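Ceda (robot)

Ceda is a two-armed service robot for light household work, made by the firm Grevex. It has a white torso, two arms with two-fingered grippers and a camera at the head. The model is used mainly in furnished test rooms, where it practices tasks such as changing the bag of a trash can, making a bed or picking up clothes. This article describes how one such machine is set up and looked after in daily use. For the software of the robot, see Vudumon.

Installation

The robot is delivered in two crates, one for the torso and one for the arms. The arms are bolted to the shoulders by two persons, and the cables are connected only after all bolts have been tightened in the order given in the manual. Each actuator block carries a label with a QR code. The code is scanned during the first start, and Vudumon stores the serial number together with the side on which the arm is mounted. If the left and the right arm are exchanged by mistake, the control program refuses to start and shows the message "side mismatch".

After the mechanical work, the operator runs the joint calibration. Every joint moves slowly to its end stop and back. The head camera is then aligned with a printed board, which each gripper holds in turn. The whole procedure takes 23 minutes when no step must be repeated.

Preparation of the work area

For the bag-changing task, a spare bag is hung on the wall on a hook or clip, at a height which both grippers can reach. The trash can is placed directly in front of the torso. Before each session the grippers are opened fully and the zero position of the fingers is checked. Cables must have enough free length to follow the arm through its complete range — a cable that is too tight can pull on the wrist and disturb the force reading.

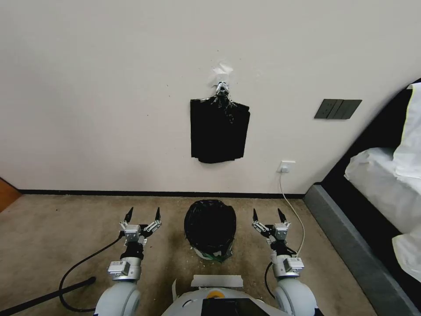
Head camera view of a robot at a lined trash can, with both grippers open. A black bag hangs on the wall next to the wall switches.

Fixed points in the room, for example switch panels and door edges, are entered in Vudumon as zones where the arms move at reduced speed. Beds and other soft furniture are entered separately, as the bedding changes its form from one session to the next.

Maintenance

The fingertips are the parts that wear most. The manufacturer gives a life of 3,000 grasps for one pair, but thin plastic film is slippery, and many operators change the tips after 2,000. The small screws of the linkage brackets are checked every week with a torque driver. A drop of thread lock is permitted on these screws, but not on the screws of the wrist, which must stay removable.

Dust from carpets collects at the lower joints. It is removed with a soft brush, never with compressed air, which can press the particles behind the seal. The camera lens is cleaned with a dry cloth.

Common faults

The most frequent fault in the first units was a broken wire at the wrist, caused by repeated turning in the same direction. The technician Balthasar Kälin proposed a longer cable loop between the wrist and the shoulder, and Grevex adopted this change in November for all new arms. Older arms can be converted with a kit sold by the distributor Ndlovu.

A second fault concerns grippers which do not close evenly. In most cases one linkage has become loose — the screw is tightened, and the zero position is set again. If the difference remains, the complete gripper must be replaced.

See also

Vudumon
Gripper calibration
Service robot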